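Gripper test participants, Tirnmont

Stolimum is looking for 12 people to help compare four hand-held grippers. You will pick up everyday household items with each one and put them down again, then fill in a short form on grip and comfort. Sessions last four hours, with breaks. 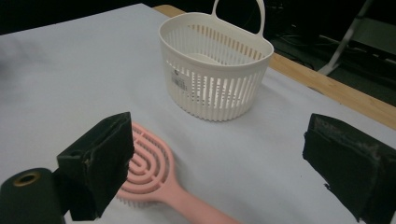 No technical background needed -- steady hands help. You must be 18 or older and able to stand for most of the session. Pay is by the session, and lunch is provided.

To apply, write to Lena Sowa at Stolimum, quoting reference 491, by May 9, 2019.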